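08/07/2025

Finally got over to the Utness open day with Annick! I'd been whining about it since February, so she drove and I brought the snacks. It was packed, 213 people signed in by lunch, and we stood in line for the Khamphan room so long that I ate all the pretzels.

Štěpánka Jurčo was running the demo and she was great – quick, funny, very patient with the kids up front (and with me). She let us stay a whole extra round.

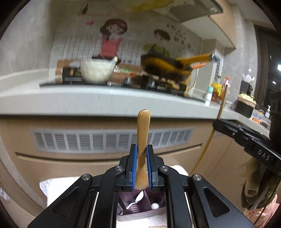
My favorite part of the day was the grippers, easily. I could have watched them until closing. The blue ridged pads had hold of one light wooden stick, straight up, and I stood there thinking how badly I do with chopsticks. Loved the mural too, with the boy and girl behind the picket fence. Annick wants to go back for the Tresent talk. Feet are killing me, so we'll see.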